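Robot Cells, Unit 4: When the arm stops and you don't know why

Okay, notes for the fault-finding session. I'm writing these the way I'd say them, so forgive the rambling! Have them open when you do the Hestton lab sheet.

The fault I want to talk about is the one that ate most of my October. We had a two-arm bench running a Nurnine controller, and every so often the left arm would quit with code 217, "following error." That means the arm was told to be in one place and its encoders said it was in another, and the gap got too big. Easy, I thought, it bumped something. So I cleared it and hit resume (you can see where this is going, right?). It ran fine for a while, then tripped again, and this time it dropped a dish on the way.

I went through the Skodix log line by line. The trips all came with the wrist turned past 65 degrees while the gripper was closed on something. The gripper cable was pulling tight at that angle and dragging on the last joint. I'd been blaming the motion program for days, and the fix was a longer loop of cable and a new clamp.

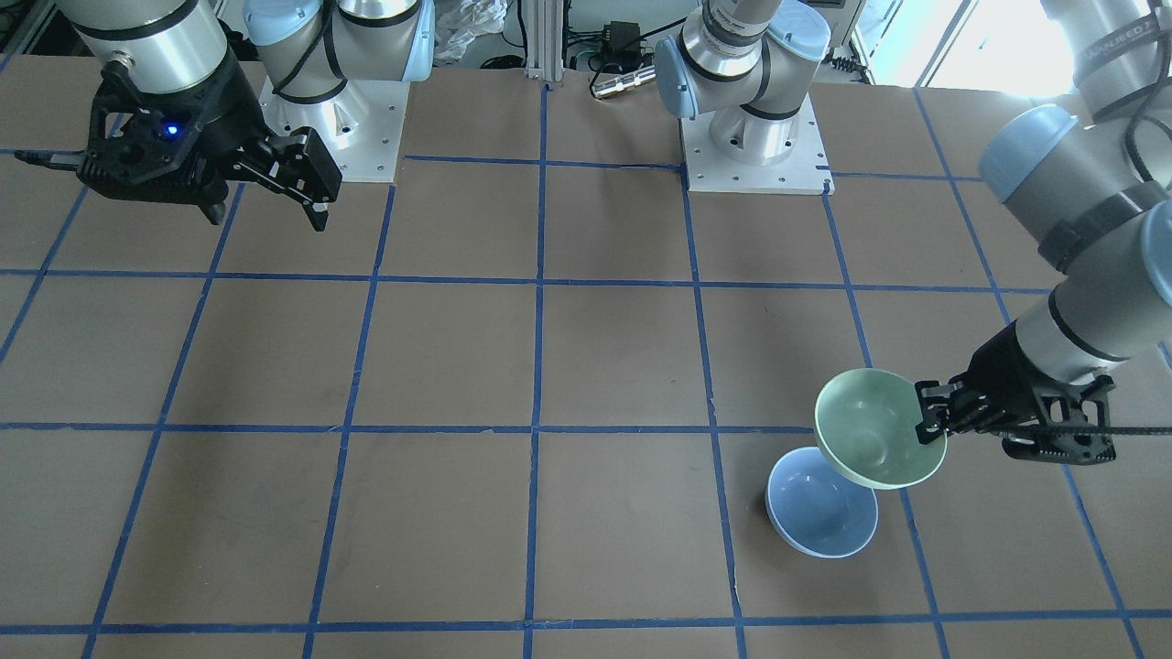 Can I just clear a following error and carry on?
Only after you've looked for what caused it. Clearing the code resets the controller, and whatever was holding the arm back is still there when it starts up again.

So, my order for the lab, and please stick to it. Hit the stop. Write down the code and the joint angles before you touch anything, because my logger overwrites them on restart (ask me how I know). Support whatever the gripper is holding, then lock out the power. Now follow each cable by hand from the gripper back to the base, and look for shiny or flattened spots.

When you restart, go at slow speed with both arms empty, and keep everyone out of reach of both of them. I only watched the one that had faulted, and the other one came past my elbow.

Read the Lloyd handout up to the part on cable slack before lab. Bring your fault sheet, filled in with pen.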